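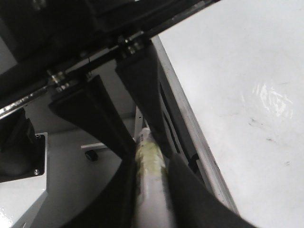 Open day at Udeck, first bench on the left as you come in.

Rajkumari Khurana had taken the 8 bus all the way out to Ollgate, past the garden centre and the shut pub, and she had not stopped grinning since the roundabout. January 2023, sleet on the windows, and she was going to see a robot! Her ticket was number 377. She had written it on the back of her hand in case she lost the paper one.

"Is it your first?" asked the girl on the door, who wore a Udeck lanyard and a very large jumper.

"My first what?"

"Robot."

"I had a bread maker," said Rajkumari, and the girl laughed and let her through without looking at the ticket at all.

She had taught handwriting for most of her working life, and so it was the white table that drew her, the one where the arm was busy with something pale and slim. Other people had gone straight to the far end, where a man from Vashisht was giving out tea towels. Rajkumari stood at the rope and watched the black fingers. They were blunt, padded things, like oven gloves, and yet they held on with such care -- the way a small child holds an egg in a spoon race.

"We call it Clallell," said the young man at the laptop. "It was the name on the crate it came in. We never thought of a better one."

"It suits her," said Rajkumari.

He looked at the arm as though the question of her had not come up before. Then he asked whether she would like to pull up a stool, and she said she would like it very much.

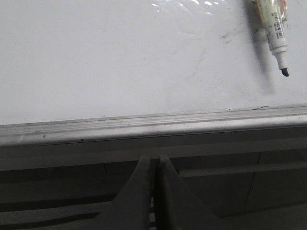 "What is she waiting for?" she whispered.

"Me, mostly. I tell it to go and then it has a look first."

"Quite right. I used to say that to the infants. Look at your pencil before you pick it up. Which end is the busy end?" She leaned forward until the rope pressed into her coat. "Half of them would grab it by the point, you know. You'd see them at lunch with grey fingers."

The young man had stopped typing. "What did you do about that?"

So she told him. She told him about rolling the pencil between finger and thumb until it sat right, and about the boy who held his like a dagger right up to the summer and then, one wet morning, didn't. She told him you had to let them drop it -- you had to let them drop it a great deal, and not sigh. He wrote some of this down on the back of a parking permit. A queue had started to form behind her stool and she didn't care a bit.

"We're open again in February," he said, when she had run out of breath. "Come and see how it's getting on. Come round the back, bench 2, you won't need a ticket."

"I'll bring the cards," said Rajkumari. "I've still got them, the ones with the loops and the zigzags. They're in the loft." She was already buttoning her coat. There was a bus at twenty past, and if she caught it she could have the ladder out before dark.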